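Little Bundles Gallery
Puletstead Craft Room, October

Our October making month is over and the shelves are full! The idea was simple: take something soft that was headed for the trash or the rag bag, roll it up tight, and tie it with whatever you like from the string drawer. Odd socks, grocery bags, bubble wrap from the mail, the last yard of a ball of yarn. By the end of the month we had 161 bundles, nearly all of them small enough to close your hand around, and I love every one (yes, even the ones that keep coming undone).

People have asked how they're made, so a few notes before you get to the picture.

Socks are the easiest place to start. Roll from the toe, keep it snug, and put the tie on before you let go. A stripe or a band of color looks great if you can get it to land on the outside, and it usually takes a couple of tries.

Bubble wrap wants to spring open, so yarn works better than thin thread. Go around twice, then cross over and go around again. Pastels look lovely against the clear plastic!

Plastic bags can be squashed into a ball or twisted in the middle so they puff out on both sides. Printed ones are the best, because the lettering breaks up into streaks and you get a pattern you could never plan.

Pipe cleaners hold without a knot, which makes them a favorite with the younger makers. The fluffy ones are worth the extra 49 cents. We went through 19 packs and I've already put in for more, mostly teal and mint.

The Drasley group is starting its own set after the holidays, and Mullier has asked to have ours on display in the front hall for a while. If you have yarn ends, lone socks or clean bags to pass along, the bin is inside the side door on Ruggiero Street. Anything soft is welcome, and bright colors go fast!
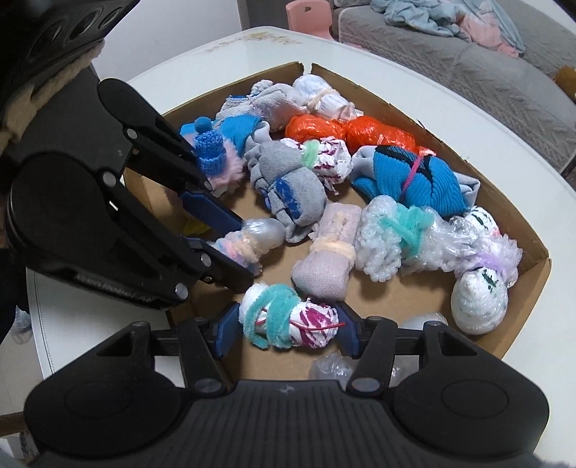

Thirteen in the box: striped socks, a twisted orange bag, bubble wrap tied up in pastel yarn, and a tiny blue knitted hat with its own pom-pom.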